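Liradach 搪瓷杯具整理与陈列资料集
说明文件(README)

版本说明

本文件为 Liradach 资料集的正式说明,适用于 2026年3月 发布的版本。资料集由 Tustetel 器物资料室编制,内容为家庭及小型茶水间中杯具的收纳、取用与归位。使用者在引用、转载或改编之前,应完整阅读本文件。与前一版相比,本版增补了带杯架的条目,并统一了颜色与釉面的用词。

收录范围

资料集共收录条目 2,000 条,其中 1,166 条涉及带把手的杯子,其余为无把手的杯、碗及小型壶具。条目以单件器物为单位,同一器物在不同位置或不同朝向下出现时,分别立条。玻璃高脚杯、一次性纸杯及保温杯不在收录之列。杯盖与杯身可以分离的,以杯身立条,杯盖写入附注。

每一条目包括以下字段:

器物名称:采用通行名称,如“搪瓷杯”“马克杯”“带嘴小壶”。
材质:可以确认的,填写具体材质;不能确认的,填“未定”。
颜色:杯身、杯口包边、内壁分别填写。三者相同时,仍须逐项填写,不得以“同上”代替。
釉面:分为高光、半光、哑光。
把手:填写有无、形状及朝向。
文字与标记:能够辨读的,照录原文;不能辨读的,只注明颜色、位置及走向,不作推测。
存放方式:分为挂放、倒扣、正放、叠放。
附注:上述字段未能容纳的情况。

用词规定

绿色系杯具在旧版中用词较为混乱,“墨绿”“深绿”“军绿”并存。本版规定,偏暗而色相明确的绿色一律作“深绿”,带黄调的作“橄榄绿”,不再使用“军绿”。高光釉面在弯曲处常有长条形反光,填写颜色时应以反光以外的部分为准。杯口包边与杯身异色的,须单独注明包边颜色及宽窄。 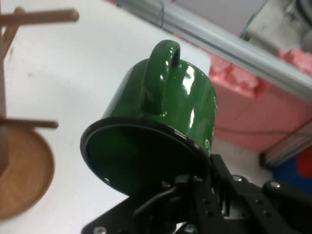 关于挂放是否应作为搪瓷杯的首选存放方式,Lenni Saarela 在审阅时提出不同看法:挂放便于沥水,也节省台面,但杯子相互碰撞时,杯口最容易掉瓷,因此资料集不宜把挂放写成推荐做法,只应如实记录;如果一定要给出建议,应当同时写明杯与杯之间需留出空隙。

编制方采纳了上述意见。自本版起,“存放方式”字段仅作记录,不含优劣评价。深绿色高光杯身配细黑色包边的搪瓷杯,包边填“黑色,窄”;杯身有白色竖排小字而无法读清的,在“文字与标记”中填“白色,竖向,不可辨读”。木制杯架作为陈设物列入附注,木色填“浅棕”“中棕”或“深棕”,不推断树种。

挂放条目的补充规定

杯架与杯子同时出现,并不等于该杯原本挂于架上。填写者只有在杯把套入挂枝时,方可将存放方式填为“挂放”。杯子已离开台面或杯架的,存放方式填“未定”,并在附注中写明杯口朝向。杯架上挂枝的数目不作为必填项,遮挡较多时应予留空。

质量核查

每一条目须经 2 人独立填写。两份记录不一致的,由 Nigel Mellor 复核后定稿。复核意见与条目一并保存,使用者可以申请查阅。核查中最常见的分歧有二,一为深色釉面的高光与半光之分,一为内壁颜色。内壁处于阴影中时,填写者容易将其误作黑色;凡有疑问,应填“较杯身暗”,不另定颜色。

已知局限

资料集中搪瓷器物比例偏高,陶瓷与玻璃器物相对不足,不宜据此推断一般家庭的杯具构成。部分条目缺少尺寸,容量一项因测量方法前后不一,本版暂不公布。掉瓷、划痕等使用痕迹仅在明显可见时记录,未记录者不应视为完好。

目录结构

资料集分为 4 个部分:器物条目、用词表、复核记录、更正表。器物条目与用词表为必读内容。更正表按收到更正的先后排列,已并入正文的更正保留原编号,不予删除。

使用许可与更正

本资料集可用于教学、研究及器物编目。商业使用须事先取得 Tustetel 器物资料室的书面同意。来函请注明条目编号、字段名称及建议改动的文字,未注明条目编号的来函恕不处理。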